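Pulimetti Countertop Water Filter, 5-Stage — Refurb and New Stock

Back in stock as of 26th September. Both finishes. Ships from our own shelf, no drop shipping.

Quick version: sits next to the sink, hooks to the faucet with a diverter, no drilling, no plumber. Cartridge swaps out by hand. If you rent, this is the one we sell most.

What it does

Takes out chlorine taste, sediment, rust flecks from old pipes. Softens the smell a lot if you're on city water. Does NOT soften hard water. Please read that twice, it's our number one return reason. If your kettle is white inside it will still be white inside.

Not for well water unless you already have it tested and treated. We don't sell the UV add-on any more, Pulimetti dropped it.

What's in the box

Housing with lid
One cartridge, already seated
Diverter valve, with aerator adapter
40 inches of white hose, in two runs
Spare O-rings
Wrench (plastic, fine for the lid, don't use it on the faucet)
Paper manual. The print is tiny. PDF on request.

Cartridge life

Rated for 252 gallons. Light household, that's a good long stretch. If you fill pots for pasta every night and have a dog, less. Flow drops off before the taste comes back, so when a pitcher starts taking forever, order one.

Sediment in your lines will clog it early. A main break on your street will do it in a day. Flip the diverter back to plain tap while the water's running brown, let it clear, then go back to filtered.

Replacement cartridges: sold single or in a pair. The Grerlow cartridge fits the same housing and costs less. We carry both. The Grerlow has a slightly thicker gasket so the lid needs an extra quarter turn, otherwise no difference we can taste. Older Pellegrini housings look the same and are not the same. Pellegrini thread is finer. Do not force it, you will strip the lid and we can't get those lids.

Faucets it fits

Standard threaded kitchen faucets, inside or outside thread. Adapter covers both.

Won't fit: pull-down sprayers, pull-out sprayers, anything with a sensor, square spouts. If you can't unscrew the little screen at the tip, email a photo before you order. Leandro Orellana answers those and he's quick, usually same afternoon.

Setup

Unscrew the aerator. Keep it somewhere safe, your landlord will want it back on.
Thread on the diverter, hand tight, then a hair more.
Push hoses in until they stop. They go further than you think.
Cold water only. Hot ruins the cartridge, no warranty on that.
Run it for 10 minutes the first time. Water comes out gray at first, that's carbon dust. Pour it on the plants if you hate wasting it.
Check for drips at the diverter after an hour.

If it drips, it's nearly always the washer sitting crooked. Take it off and reseat. Tape on the threads is ok but shouldn't be neccessary.

Where to put it

The filter wants a flat spot within hose reach, lid side up, out of direct sun. Sun grows algae in the clear model, the white one not so much. Leave room over the top to get the cartridge out. Small kitchens, clear the counter first and see what can move elsewhere. A white wire rack with a couple of flat shelves, like the one on the table here, takes cups and small stuff off the counter and leaves the sink side free. Metal-lined tumblers like the red one are good for filtered water, by the way, no plastic taste creeping back in. Don't put the filter itself up on a wire shelf. It's heavy when full and the feet are narrow. 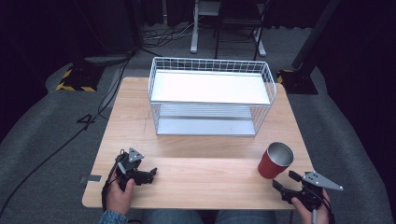
Care

Wipe the outside with dish soap. No bleach, no scouring pads, the clear housing scratches if you look at it wrong. When you swap cartridges rinse the inside and check the O-ring. Dab of food-safe silicone grease if it's dry. Not vegetable oil. Goes sticky.

Going away for more than a week? Run it a couple minutes when you get back before drinking. Closing up a cabin for winter, drain it and take the cartridge out, a frozen housing cracks right down the seam. We get a pile of those emails every November.

Finishes

White — opaque, matte, hides fingerprints.
Clear — you can see the cartridge, and you can see when it needs a rinse.

Same guts in both. Chrome is gone and not coming back.

Refurb units

Returned boxes, mostly people with sprayer faucets. We open them, pressure test, new O-rings, new cartridge. Might have a scuff on the lid. Box may be ugly. Same warranty as new. Can't choose finish on refurbs, you get whats on the shelf.

Warranty and returns

Housing and diverter covered for 5 years against leaks and cracks. Cartridges are not covered once wet. Freezing, hot water and stripped threads not covered either.

Returns: unused, in the box. If you've run water through it we can still take it back but as a refurb, so partial refund. Write first, don't just mail it.

Shipping

Orders in before noon go out same day. Cartridges go in a padded mailer, full units in a box inside a box. No PO boxes on full units, carrier won't take them.

Also worth a look

Gistaveo faucet adapters — for metric threads and some odd European spouts. Check these before giving up on your faucet.
Gistaveo inline shutoff — handy if the diverter handle is stiff for you.
Grerlow cartridge, single or pair.
Replacement hose, by the foot. Cut it square with a sharp blade, scissors crush the end and then it leaks.

Wholesale and office orders, email Leandro with how many and where it's going.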